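Keeping the air dry: an interview with Dagný Snorradóttir

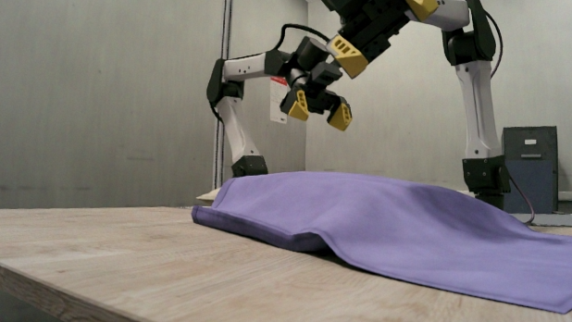
Dagný Snorradóttir has spent 23 years looking after compressed air systems, the last 13 of them at Tirngate, where she runs the service side. Most of her calls start the same way. A cylinder is sticking, or a tool has lost power, and the customer wants a new part.

"Nine times out of ten they've already ordered it," she says. "Then I open the drain on the receiver and water comes out for a good while. The part they've ordered will go the same way as the old one."

Air holds moisture, and compressing it and letting it cool makes that moisture drop out as liquid. In a well laid out system the water is caught at the aftercooler, the receiver and the dryer, with filters further down the line to take what is left. Snorradóttir says the equipment is usually there but has been left alone too long.

"People service the compressor because it makes a noise. The dryer sits in the corner and doesn't complain. Filters are worse. I've taken out elements that were put in when the building opened."

She asks her customers to change filter elements every 4000 running hours, or sooner if the pressure drop across the housing starts to climb. At Yazdani, a packaging firm she has looked after for eight years, the maintenance team writes the reading on a card by each housing at the start of a shift.

"It's a pencil and a card. They can see it going up and they order the element before they need it."

Pipework is the other thing she looks at early in a visit. Branch lines should come off the top of the main, so that water running along the bottom of the pipe does not go straight down to the machines. The main itself should fall slightly towards a drain point. At Demel, where she was called in June, neither had been done on the newest part of the ring main.

"The fitter had taken the drops off the underside. It looks neat, and it's less pipe. But every machine on that wall was getting a drink."

Her team refitted the drops over two visits and added a drain at the low end. They used timed drains at first and have now swapped to level-sensing ones from Jimton, which open only when there is water to let out. A timed drain set too long wastes air, she says, and one set too short leaves water behind - and the right setting in winter is wrong in summer anyway.

Does she recommend a dryer for everybody? "No. If you're blowing up tyres, drain the tank at night and you'll be fine. If you've got valves and cylinders, or you're spraying paint, then yes, get one, and size it for your hottest day."

Interview published 7/23/25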